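Giorgia Colombo spent four years reading other people's mail, and she would happily do it again. Her new history, The Varkden Letters, follows a border commission sent into the hills in June 1921 to decide which villages belonged to which country.

"They had three surveyors, two mules and one map, and the map was wrong!" she says, laughing. "I fell in love with them on the first page."

The best of it comes from the clerk, Woldemariam, whose notes to his sister had sat unread in a family trunk.

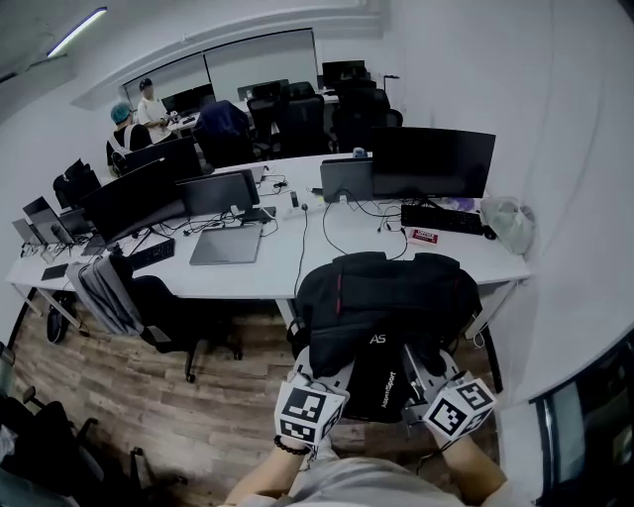 He wrote every night, Colombo says, and he wrote about everything: the soup, the rain, the farmers who moved boundary stones after dark. "The official report gives the village of Gidora two lines. He gives it eleven pages – the arguments, the weddings, a priest who wanted his orchard in one country and his church in the other. You can hear people shouting."

She is just as excited about what the letters do to the old story, in which the line was fixed in the capital and the commission simply walked it.

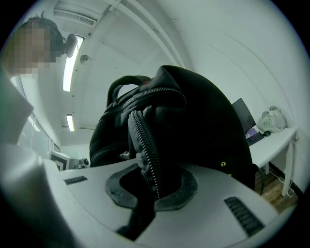

Shabnam Paracha isn't so sure, and has argued in print that the clerk made his bosses sound freer than they were. Colombo loves the quarrel. "She sent me two pages of objections and I put half of them in the footnotes. She's right about the river, by the way. I'm fixing that for the paperback."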